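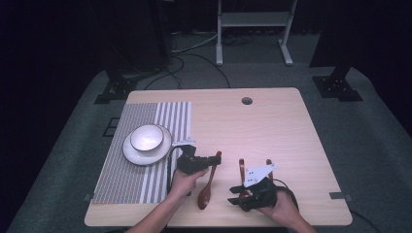 Went to the open day at Bernura in Flevcombe this afternoon. They make training data for robot arms and they let the public in once a year, in May. Notes while I still remember things. Long thread, mute if you need to.

---

I had the 2 p.m. slot. There were 8 of us in the group. Sign in at the front desk, get a paper badge, phones allowed everywhere except the server room. Parking is behind the building and the sign for it is on the wrong side of the road.

---

The first half hour was a talk. Short version: they want robots to learn kitchen and dining jobs by copying people. So a person does the job over and over, and the recordings go to whoever is training the robot.

---

The part I didn't know is that you don't need the robot in the room for this. You hold a gripper in each hand and do the job with those. Your arms do the moving, the grippers do the touching. What gets recorded is close to what a robot would see and do.

---

The task on today was setting a place. Placemat, saucer, bowl, wooden spoon. The mat is striped gray and white, and the bowl sits on the saucer. Not much to it if you have fingers.

---

We watched a staff member do it first. She was slower than I expected and she said that was on purpose. If you rush, the recording has a lot of wobble in it and somebody has to throw it out later.

---

The rule she repeated the most was to keep your hands still for a moment at the start and at the end. They need a clean beginning and a clean finish to cut each recording. Half the mistakes from visitors are people letting go and walking off.

---

The spoon is the hard one. The bowl has a rim you can close on. A spoon lies flat and the handle is thin, so you have to come down low over the table without hitting it, and then it wants to turn in the grip when you lift.

---

Her way of doing it: open the jaw wide well before you get there, line up with the handle, lower, close, wait, lift. She does not adjust on the way down. If the line is off she goes back up and starts the approach over.

---
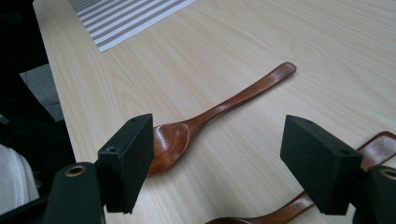
Somebody in my group asked why they use wooden spoons. Answer was that they use all kinds, and wood was what was out today. They also switch between spoons and other utensils so the robot doesn't learn one object and nothing else.

---

Then we got to try. Five minutes each. I'm right-handed and did fine on that side. The left hand was bad. I kept squeezing too early and pushing the spoon along the table.

---

The grippers are heavier than they look, or they get that way. By the end of my turn my forearms were tired. Staff do it in blocks with a break between and they swap people out. I asked if anyone does it all day and the answer was no.

---

You also have to watch the cables. I caught one with my elbow on my second try and had to stop and reset. They told me a wireless version is on the list, no date.

---

My best run took me about as long as setting the whole table at home. I dropped the spoon twice before that. They keep some failed runs, labeled as failed, which I had not thought of as useful. They said it helps to have examples of what a bad grab looks like.

---

The count for this task was up on a screen by the door: 1,794 accepted recordings. I asked if that was a lot. Depends on who you ask, apparently. It's enough to start training with and not enough to trust the result in a kitchen.

---

Second room had a robot arm running a model trained on an earlier set. The arm is from Gerex. It picked a cup up off a tray and put it on a shelf, over and over. I stood there for a while. It missed one and then went back and got it without anyone stepping in.

---

It's slow. I'd put it behind a patient toddler. When it got near the cup it made a lot of tiny corrections, which is the exact thing we'd been told not to do with our own hands. I asked about that and they said the people recording that older set had done it too, and the arm picked it up from them.

---

So the robot has their habits. That stuck with me more than the arm did. If the person sets the spoon down crooked a thousand times, you get a robot that sets spoons down crooked.

---

Fagerlund had a table in the hallway. They sell a hand gripper kit for schools and hobby people, 1,499 dollars, no computer included. I picked one up. Stiffer trigger than the Bernura ones. Out of my budget, but a local robotics club might look at it.

---

A few things I asked about, for the people who sent me questions this morning:

- Are visitor recordings used? No. They delete them at the end of the day. You can sign a form if you want yours kept. I didn't.
- Is it a paid job? Yes, part time, training on site. They wouldn't give me an hourly rate and said to look at the postings.
- Do you need a tech background? No. They said people who have worked in kitchens or done sewing tend to be good at it.
- Can kids come? 12 and up to try the grippers. Any age to watch.

---

On the jobs question, one man in the group asked straight out if this was going to replace restaurant workers. The answer was that their customers right now are mostly care homes and research labs, and that nothing they've seen is close to working a dinner shift. I'd have liked more on the care homes. We ran out of time.

---

Complaints. The talk room was too warm. The mic cut out. Signs between the two rooms could be better, I ended up in a storage hallway. Five minutes on the grippers is short when you spend the first two figuring out how the trigger works.

---

Good parts. They answered questions without a script. They let us mess up. The staff member running the table let me have a second go when the person after me didn't want a turn, and I finally got the spoon down next to the mat in one try with my left hand.

---

If you go next year, take an early slot. The group after ours was bigger and the line for the table went out the door. Wear short sleeves. Eat first, there's only a coffee machine and it takes exact change.

---

Slots are free but you have to book on the Bernura site. It opens in April and I got one by checking in the evening when people cancel.

---

Edit to the cable post, since two people asked: nothing broke. I bumped it, she had me put both grippers down, and we started the run again from the beginning.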